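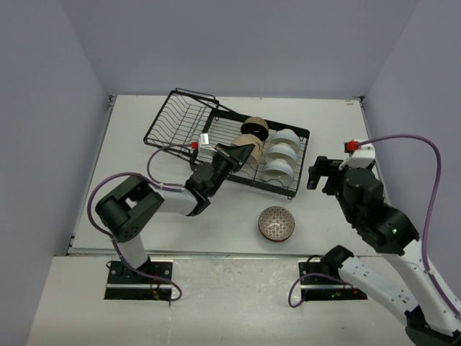 Minutes of the Pramton Beauty Swap, August get-together

I'm on minutes again because I was the last one to sit down, so you get my version of events. We started at 7:15, or a bit after, as the back room at Koppel was still locked and Nathalie Wong had to go find the key. Eleanor's cousin couldn't make it and sends her love (and her unopened bath oils, more on those later).

Last month's minutes
Read and agreed, with one fix. I'd written that the Kullolier night cream was fragrance free. It's the day cream that's fragrance free. The night cream smells strongly of roses, and I'm sorry to whoever took it home on my say-so!

Money
We have $95 in the tin after paying for the room. Nathalie wants to spend part of it on little lidded pots so people can split a big jar without scooping it into sandwich bags. Everyone was for it. She'll order them before next time and bring the receipt.

The swap table
So much hair stuff this month! Three people brought the same Fluvport conditioner, the big pump bottle, and all three said it was fine on the ends but left their roots flat by lunchtime. I took one anyway, my hair is so dry after the pool that flat sounds pretty good. The Fluvport dry shampoo went in seconds.

Kullolier lipsticks: a long chat about whether opened lipsticks should be on the table at all. We've gone back and forth on this since spring. I said no, Nathalie said yes if the top is sliced off and it's wiped down with alcohol, and we voted. No won, so from next month lipsticks, mascara and anything else that touches lips or eyes has to be sealed. Swatching on the back of your hand from a sealed-then-opened tester is still okay if whoever brought it is happy with that.

The bath oils were sealed but the labels had no date on them. We smelled one and it was a little bit crayon-y. Back in the bag they went, and I'll return them.

Sunscreen
I asked that we stop swapping sunscreen from previous summers, and there was some grumbling from the end of the table that had brought four of them. Agreed in the end. Check the date on the crimp of the tube before you pack it, please.

Empties
The recycling box is nearly full. Pumps have to come off first (I spent a whole evening pulling them out last time and broke a nail). Rinsed bottles only. Nathalie has the car, so she'll drop the box off.

Mask night
We'd like to do one in the fall. Clay masks, towels, bring your own headband, maybe a pot of soup. I'm asking Koppel if we can use the sink, and if they say no we'll do it at my place, though it'll be a squeeze with all 19 of us.

Any other business
Somebody left a gray hair towel and 2 tortoiseshell clips on the chair by the door. I've got them at home, text me.

Finished at 8:50. Next meeting same room, same time, and I am not doing the minutes.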